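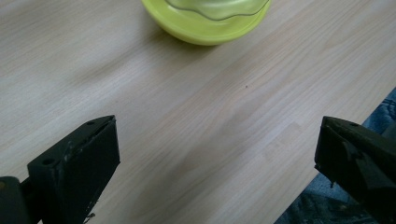

Leonor Leitão wrote:

> I have read the draft and can live with most of it, but section 3 asks
> too much. Checking the finger pads before every recording means we
> stop all the time. Once at the start of the day ought to do. And who
> decides what counts as worn?

Fair question, and the draft doesn't answer it. I'd like to keep the check before each batch (a batch, not a single recording — the wording was bad and I've changed it). It takes two people no longer than wiping the table.

On wear, my proposal is this. Scuffs and pale marks on the outside of a finger are fine and don't need writing down. Fraying or chipping along the edge of a pad goes in the log, with the hand tool's number. If a piece hangs loose far enough to touch an object, the pad comes off and is replaced before anyone carries on. Whoever holds the tool decides, and doesn't have to ask.

Section 5, start and end positions. Serrano want every recording to begin with the fingers open and clear of the object. Stolley left this to the operator in April, and we then had 2,318 recordings to sort by hand. I'm with Serrano on this one.
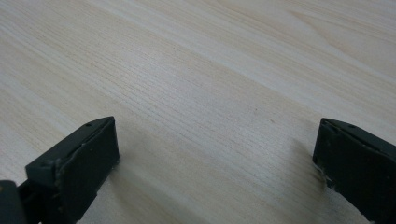
The same section should also say that the fingers stay open until the operator begins the reach. Closing them to test the grip is allowed between recordings only. The Kikum notes have it the other way round, so please don't copy from those.

Two smaller points. Bultberg asked if crumbs and specks on the table have to be cleared. I would say wipe down between batches and leave it at that, as a kitchen table is never spotless and the rule shouldn't pretend otherwise. And clothing at the table edge is all right, but faces and name badges are not — that was in the old version and got lost.

Revised text of sections 3 and 5 is in the shared folder, dated June 27, 2023. Comments to the list please, not to me.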